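Folding and Storing White Cotton T-Shirts
Laundry notes, Kemeys household pages

The method below is for plain short-sleeved cotton shirts, adult sizes, folded on a table and stored flat or on edge. Heavy sweatshirts and anything with a stiff print on the chest need a looser fold and are covered separately.

Surface

Use a hard, smooth tabletop at about waist height. A bed is too soft: the fabric sinks and the creases move when you pull on them. Wipe the table with a damp cloth and dry it fully before a white shirt goes down. Check that the table is larger than the shirt on all four sides.

Spreading

Lay the shirt out with the body flat. Take hold at the shoulder, close to the sleeve seam, and lift that corner just clear of the table. Pull outward until the slack leaves the upper body, then lower it. Light diagonal creases across the middle can be smoothed out by hand, working from the center toward the side seams.
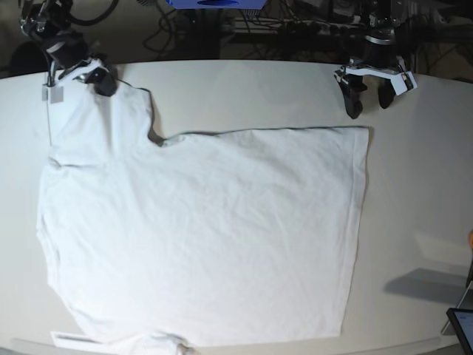 Faith Masanja writes that she gets a flatter result by gripping the shoulder and the hem on the same side and pulling both at once, and that lifting by the sleeve alone stretched the armholes on her older shirts.

Pulling from two points does work well on a worn knit. Keep the tension low – the side seam should lie straight without bowing inward.

Folding

1. Fold one side in toward the center, sleeve included. Turn the sleeve back on itself so it stays inside the outer edge.
2. Repeat on the other side. The two long edges should be parallel.
3. Bring the hem up toward the collar and square the bundle with the flat of both hands. Tuck in any loose flaps at the side before pressing down.

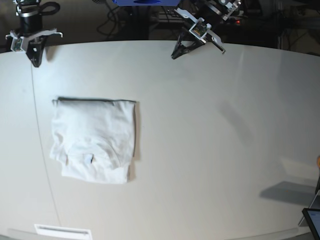

Storage

A Renville drawer insert, 800 mm wide, takes the bundles on edge in a single row. For a shelf, stack them flat with the folded edge facing out. Leave a finger's width above the stack – white cotton packed tight holds its creases and will need ironing again.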